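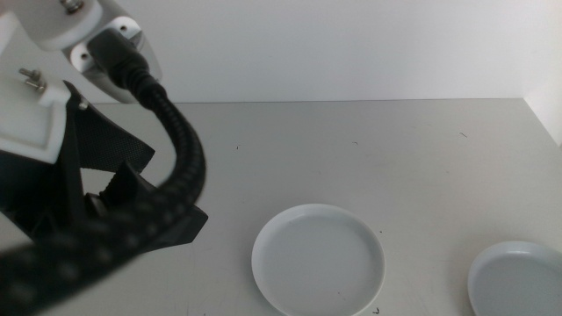
Pale tabletops have been sold on the same promise for as long as anyone has printed catalogues: they stay looking new. Surnero is a small text dataset of those promises, typed out from old home magazines and shop flyers so people can check the wording for themselves. The colour that comes up most is light grey, much like the top under that looping black cable sleeve, and the copy for it is the most confident of the lot. I don't believe much of it. You don't have to either, but please read the known problems before you quote anything.

Version and date

Version 4, April 25, 2021. Replaces version 2. There was a version 3 and it had the price column shifted down by a row, so delete it if you have it.

What's in it

90 entries in one CSV file, claims.csv. Each entry is a single claim, copied word for word, with spelling mistakes left in. Columns are source, page, year_printed, colour_name, claim_text, claim_type and checked_by. Colour names are the seller's own. "Fog", "oyster" and "harbour" may all be the same grey for all I know, and I haven't tried to merge them.

Most of the text comes from Fjeld, a quarterly that ran furniture ads beside its own reviews and didn't always make it clear which was which. The rest is from Zadance store flyers collected in Sirnville.

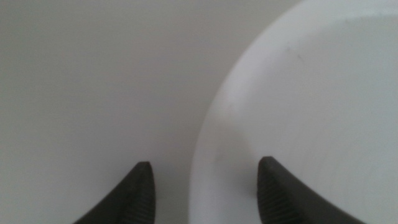

Fjeld, vol. 2, no. 4, p. 60

Entries from this page are tagged "editorial" because that's how the magazine labelled them. Titilayo Jibrin thinks they were paid for, and I lean her way, but a hunch isn't a label. Filter them out if it bothers you.

Who did the typing

Waqas Tanoli and Lucero Cáceres typed the entries. Titilayo checked them against the paper copies. Chin-lung Tam wrote the claim types, and argued against having a "durability" type at all - his view was that "lasts for years" doesn't say anything you could test. We kept it anyway. He may have been right.

Known problems

The claim types overlap. "Wipes clean" sits under cleaning, "always looks clean" sits under appearance, and I couldn't defend the split if pushed.

year_printed is a guess wherever the cover was missing. Those rows have a q after the year, which will break your import if you expect numbers.

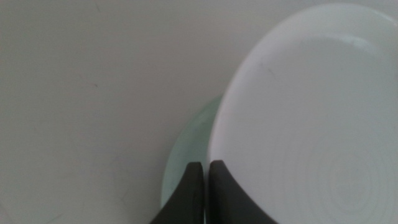
"Won't show marks" is the claim I get asked about, usually by someone who wants the dataset to prove it. It can't. The file records what sellers said and has no test results of any kind. Look at any plain pale surface up close and the phrase starts to wobble: beside the white plate and the green glass dish there are hair-thin streaks, scuffs and a short dark smudge. Whether a buyer would call those marks is a separate argument.

Use and fixes

Free to reuse with credit to Surnero. Send corrections to Abelardo Escobar with the row and a scan of the page. Corrections from memory get ignored. The next clean-up is planned for January, and I wouldn't count on it.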